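Indoor post

An indoor post is an upright support or mounting member that stands inside a room and runs up to a ceiling, shelf, canopy, tabletop or other overhead surface. The word is used for parts that carry weight and for parts that only look as if they do. Posts of this kind are found in basements, workshops, stores, offices and furniture, and they are often painted or coated white so that they blend in with the surface they meet.

Terms

In everyday speech "post," "column" and "pillar" are used for much the same thing. Builders tend to keep "column" for a member that carries part of a building, and "post" for a smaller or simpler upright. "Pillar" usually suggests something thicker, and it may stand free with nothing on top. A "leg" is a short post that belongs to a piece of furniture. A "sleeve" or "wrap" is a covering that fits around a post and hides it. The covering is sometimes called a post as well, which can cause mistakes when parts are ordered.

The top of a post is called the head or cap. The bottom is called the foot or base, and the length in between is the shaft.

Shape

The shaft may be round, square or many-sided. Round shafts are common where people walk close by, as there are no corners to catch a sleeve or a shoulder. Square shafts are easier to box in and easier to fix things to. Some posts have the same width from floor to head. Others taper, with the wider end normally at the bottom.

Taper is difficult to judge by eye. A straight post looked at from near its foot seems to grow thinner as it rises, and the effect is stronger in a narrow room or under a low surface. The usual check is to measure across the shaft at two heights. Round shafts are measured with calipers or with a tape passed once around.

Heads

The head is where the post meets whatever is above it. Four types are common indoors.

A flat plate head is a square or round plate fastened to the overhead surface with screws or bolts. It spreads the load over a wider area and is the normal choice for steel basement posts.

A collar head is a loose ring that slides up the shaft and covers the gap at the top. It carries no load.

A rounded head swells or curves into a bulb or dome shape where it reaches the surface. It is used on molded and cast posts, and on furniture where a plate would look too heavy. Dust settles less on a rounded head than on a flat ledge, though the narrow crease at the joint still collects it.

A plain butt joint has no separate head. The shaft is cut to length and set tight against the surface, with filler or caulk closing the line.

Materials

Wood was the usual material for a long time and is still common in houses. It can be cut on site, takes screws well and can be painted any number of times. It may also split along the grain, and a post that was damp when it was put up can shrink and leave a gap at the head.

Steel posts are thinner for the same strength. They are sold as plain tube or as adjustable posts with a threaded section at one end. Steel has to be primed before painting, particularly in basements.

Aluminum and molded plastic are used for light posts, sleeves and furniture. Plastic posts are often colored all the way through, so a scratch shows less than it would on paint. White plastic may turn yellow near a sunny window.

Plaster and gypsum board are used for boxing in. The result looks like a solid post, with the real support hidden inside. Pipes and cables are often run through the same box.

White finishes

White is the most common color for indoor posts. It matches most ceilings, and it reflects light into the area behind the post. A matte or low-sheen finish hides small dents and filler marks. Gloss is easier to wash but shows every uneven spot, especially on a curved surface, where a highlight runs the length of the shaft and bends at each flaw.

A curved white surface rarely looks evenly white. The side turned away from the light is gray, and the change from one to the other is gradual. This shading is easily confused with dirt. Painters working on a round post generally move a lamp from one side to the other before deciding whether a second coat is needed.

Smudges collect at hand height, on the side where people pass. Streaks running down the shaft are more often left by cleaning than by use, and come from a cloth that was too wet or from drips that were allowed to dry. A soft cloth with a little dish soap is enough for most marks on paint. Abrasive pads leave a shiny patch on matte paint that cannot be washed off.

Labels on posts

Posts are a convenient place for labels because they stand clear of furniture and can be seen from several directions. Room numbers, shelf codes, load notices and fire equipment signs are all commonly fixed to them. So are printed square codes: a pattern of black and white blocks on a paper label, often inside a thick black border, made to be read by a camera.

Paper labels are cheap and easy to replace. A white margin is normally left around the black part of the code so that the edge of the pattern stays clear, and this matters most when the surface behind is dark. On a white post the margin is hard to make out from the other side of a room.
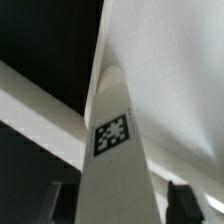

In the view of Henk Dijkstra, a label should go on the post last of all, after the paint has cured for a full week, and it should never be painted around. He would take it off and print a new one. Demetrio Bermúdez has argued for the opposite practice where the position of a label matters. By his account, lifting and refitting it does more harm than a slightly untidy edge in the paint.

Flat labels sit best on flat faces. On a round shaft, a label that is wide compared with the post has to bend, and its two sides turn away from the viewer. The three usual remedies are a narrower label, a thicker post, or a small flat plate fixed to the shaft to hold the label. Corners lift first. Pressing the label down from the middle outward removes most trapped air – a dry cloth works better than a thumb.

Height also affects reading. A label set well above eye level appears tilted or squeezed to anyone standing close to the post. People can usually make out a room number in spite of this. Small print is harder, and is better kept lower down.

Installation

A load-bearing post must stand on something that can take the load, usually a concrete footing or a doubled floor joist. It is set plumb, which means exactly upright, and checked with a level on two adjacent sides. The overhead surface is supported while the post goes in, and the weight is then let down slowly. Work of this kind normally requires a permit.

A decorative post is simpler. The distance from floor to overhead surface is measured at the exact spot, as ceilings are seldom level across a whole room. The shaft is cut a little short and the gap is hidden by the head or by a collar. Sleeves that come in two halves can be closed around an existing post without disturbing it.

Where the overhead surface slopes or changes plane near the post, a flat head will touch on one side only. The top can be cut at an angle, or a wedge can be placed between head and surface. Rounded heads put up with a small slope better than plates do, although the joint may still need filling on one side.

Care and repair

Posts need little care. The points usually checked are the joint at the head, the joint at the foot and any place where something has been fixed to the shaft. A thin crack in the caulk at the head is common in winter, when heated air dries out the house, and it often closes again by summer. A crack that keeps growing, or a head that has moved sideways, should be looked at by a builder.

Old adhesive from labels and tape comes off most easily when warmed with a hair dryer. On painted wood the heat should be kept low. Screw holes in wood or gypsum are filled, sanded and touched up. Holes in hollow plastic posts are generally closed with a push-in plug of the same color.

See also

Baluster
Column
Newel
Pedestal
Table leg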